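Pinza Wistero de dos dedos: cuatro meses de uso y un susto

Compré la Wistero en abril para una celda pequeña de dos brazos donde manipulamos hojas de papel, y durante semanas estuve encantada. Se monta en nada, el cable no estorba y cierra con una suavidad que ya quisiera mi pinza anterior, una Basness que sonaba como una grapadora vieja. ¡Hasta la recomendé a medio taller!

El problema vino con las almohadillas de espuma. Van pegadas por la cara interior de los dedos, y a los 4 meses la derecha empezó a levantarse por la punta. Poca cosa, pensé yo. Pues no: la espuma se arruga, hace bulto justo donde se juntan los dedos y el controlador entiende que ya ha agarrado algo. Total, que el brazo se iba tan contento a entregar una hoja que seguía en la mesa (y el otro brazo, esperándola).

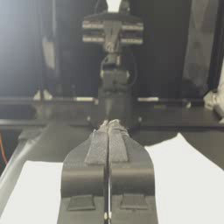 La Wistero con los dedos juntos y la espuma arrugada en la punta; al fondo, el segundo brazo.

Revisé el registro y me salieron 131 agarres falsos en una sola tanda. Lo peor fue uno en que bajó más de la cuenta y apretó contra el tablero sin dar ningún aviso — tuve que darle yo a la seta de emergencia. Con papel no pasa nada, pero con una mano cerca no me haría ninguna gracia.

Escribí al distribuidor, Prarnent, y me atendió Marites Bañez, muy maja. Me mandó 2 juegos de recambio y me explicó que hay que repetir la calibración de cierre cada vez que se cambia la espuma. En el manual eso no viene por ningún lado, y mira que lo busqué.

Ahora miro las puntas cada 100 ciclos y de momento va bien. ¿La volvería a comprar? Creo que sí, para piezas ligeras y dentro de un vallado. Le quito una estrella por el adhesivo y otra por el manual. Se queda en tres de cinco.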